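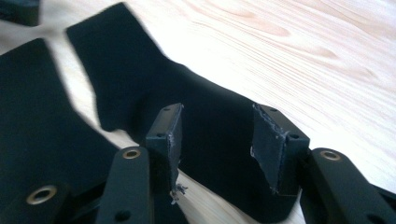
Skinder is a visual novel developed and published by the small independent studio Negri. It was paid for by a crowdfunding campaign with 2,206 backers and was released for home computers, first in English and later in Polish and Italian. The game takes place in the invented harbour town of Cledstead and follows a young bookbinder who comes back there to close the shop of her aunt. It is the first title of the studio which was sold commercially. A shorter companion story, Sokalska, was given to backers and later sold separately.

Gameplay

As in most visual novels, the player reads text which is shown over drawn backgrounds and character portraits, and from time to time selects one of several answers. Skinder has no visible score for friendship or romance. Instead, the game remembers which books the player has decided to repair, and the customers react to it in later chapters. A book that was refused in the first chapter cannot be accepted afterwards.

Each working day is divided into morning, afternoon and evening. In the morning the shop is open, in the afternoon the player may visit one place in the town, and the evening is used for repairing. The repair scenes are simple puzzles in which loose pages must be put in the right order by reading what is written on them. They can be turned off in the settings, and the story then continues as if the puzzle had been solved.

There are nine endings. Four of them belong to single characters, four depend on what happens with the shop, and the last one opens only after any two of the others have been seen.

Plot

The main character, who is called only "the binder" unless the player types a name, arrives in Cledstead by the evening ferry. Her aunt has left a cupboard full of unfinished orders, and many of the owners still expect them back. While returning the books, the binder learns that several of them come from the same private library, which was divided after a flood. The common route ends when she finds the catalogue of this library. From there the story separates according to the books which are in her possession.

Sokalska is set earlier and is told from the side of the aunt. Its title is the name of the street in which she had her first workshop. It has no choices and can be read in one evening.

Development

Negri began with a short demonstration version containing the first chapter. It was shown at several fan conventions, where visitors could play it at a table and leave comments in a notebook. According to the studio's development diary, the notebook had a direct influence on the script: the ferryman, in the demonstration a person with only two lines, received his own route because so many visitors asked for it.

The crowdfunding campaign reached its first goal on the second Monday. Additional goals paid for partial voice acting, an art book and the Polish translation. The Italian translation was made later and was not part of the campaign. Rewards in physical form included the art book, a set of postcards and a boxed edition limited to 344 copies. The boxed edition was delivered with a delay of several months after the printer had to be changed.

The finished game contains 96 backgrounds. Most of them exist in a day and a night version, which the studio counts as one. They were drawn by hand in pencil and coloured on the computer. The music uses mainly clarinet and piano, and was recorded again for the full version, as the demonstration had used synthetic instruments.

Reception

Reviewers on fan sites received Skinder mostly well. The writing of the older characters and the quiet pace of the first chapters were often praised. Opinions on the repair scenes were divided, and some players found the later ones too similar to each other. The most common complaint concerned the route of the schoolteacher, which is noticeably shorter than the rest. Negri extended it in a free update, together with a larger text size and a list of already read scenes.

The decision to leave the fate of the library open was discussed at length in the forum of the game. The studio has stated that it does not plan a sequel.

See also

List of crowdfunded video games
Kinetic novel
Bookbinding in fiction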